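# About Hustholm

Hustholm tests robot software in simulated kitchens before it reaches a real arm. We work from a single office in Sinport and take on small manipulation projects, mostly doors and drawers.

A lot of what we do now comes from one bad month. In June our door-opening routine, Issa, passed 100 runs in a row and then failed 229 of the next 548. The gripper would lose its estimate of where the handle was, turn away and still report the task as finished. On a real arm that is a safety fault - the robot believes it is holding a door and keeps moving. 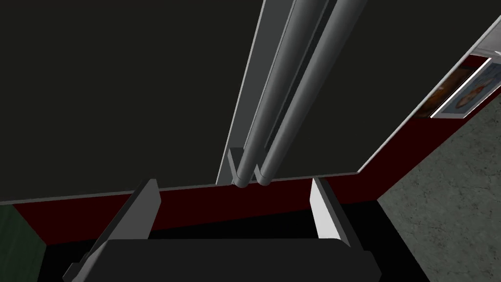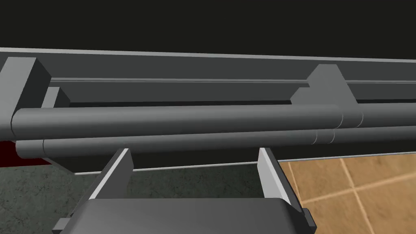
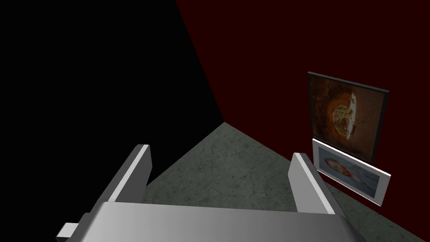
*Text: Hussam Farah, Hustholm*

The fault was in the status check. Issa marked a grasp as complete when the motion ended, with no test for contact. We pulled the release, told the two customers who had it, and rewrote the check. A run with no contact now stops the arm and logs an error.

Every routine since then, including Flilitz, our drawer project, goes through the same failure tests. We keep the failed runs and send them to customers along with the good ones.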